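FOR IMMEDIATE RELEASE

Gokitz Opens Its First Refill Counter in Parri This January

Bring your empty jars, your old cookie tins and that one giant pickle tub you could never quite throw away – we're opening a refill shop! After two years of selling dry goods out of the back of a van at the Remetti market, I'm finally putting Gokitz behind a real front door, on Lukach Street in Parri, and I couldn't be happier about it.

If you've bought from me at the market, you know how it goes. You hand me a container, I weigh it, I fill it with whatever you're after (rice, oats, lentils, the good paprika), and you pay for what's inside. The shop works the same way, except now there's a roof, a heater and a whole lot more to pick from. We're starting with 100 dry goods, from pancake flour to popcorn to four kinds of beans I'd never cooked with until last year. My van held 20 on a good day, and that was with the passenger seat full of pasta.
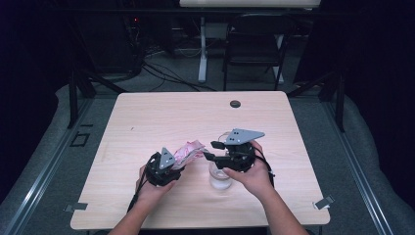

Do I have to bring my own container?

You don't. There's a shelf of clean, donated jars by the register and you can take one for free, or buy a paper bag for a few cents. Regulars at the market have been dropping off spare jars for months, so we have plenty.

Prices are marked by the ounce and by the pound, and there's no minimum. I mean that. If a recipe calls for a teaspoon of cardamom and you never plan to make it again, come and get a teaspoon of cardamom. A lot of folks have told me they stopped baking certain things because they didn't want to pay for a full bag of something they'd use once, and I was in the same boat when I moved to Parri and had a kitchen with one cupboard.

The space used to be a shoe repair shop, and we've kept the long counter and the brass bell on the door. I sanded the counter myself, which took three weekends and most of my patience. Behind it are the bins, which come down from the wall on little chutes, and the spices sit in drawers along the side so the light doesn't get to them. Liquids are coming later – olive oil and dish soap first, then vinegar if I can find a supplier who'll take the empty drums back.

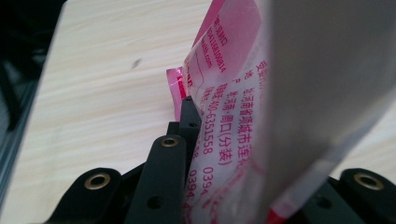 Snacks are what people ask me for the most, and they've been the hardest thing to work out. Chips go stale, candy sticks together, and the kids who come by after school aren't carrying mason jars. What they've usually got is a little plastic packet, the pink-and-white kind or something just as bright, all crumpled by the time it's been through a few hands. I'm not going to scold anybody over that (I eat those too). What I've done is put in a snack bar at kid height with roasted peanuts, pretzels, dried apple rings and yogurt raisins, and a scoop of any of them costs 80 cents in a small paper cone. Nuts are kept in their own corner with their own scoops, and please tell us about allergies so we can get you a fresh one.

We'll also have a free cooking table one evening a month, where I make a big pot of something from the bins and you take home the recipe. The first one is split pea soup. You don't need to sign up, but do bring a bowl and a spoon.

The shop will be open every day except Monday, from 9 a.m. to 6 p.m. The van isn't going anywhere, either. I'll still be at the Remetti market on my usual corner, just with fewer lentils and a bit more legroom.

Reporters and food writers are welcome to stop by any morning before we open for a look around and a coffee. Samples of anything in the bins are yours for the asking, and I'm happy to talk about suppliers, pricing or how to get old shoe polish out of a floorboard. Just knock on the side door, because the bell is loud and I'm usually up a ladder.

About Gokitz

Gokitz is a small, owner-run refill grocery selling dry goods by weight in Parri and at the Remetti market.

Media contact: Gokitz, Lukach Street, Parri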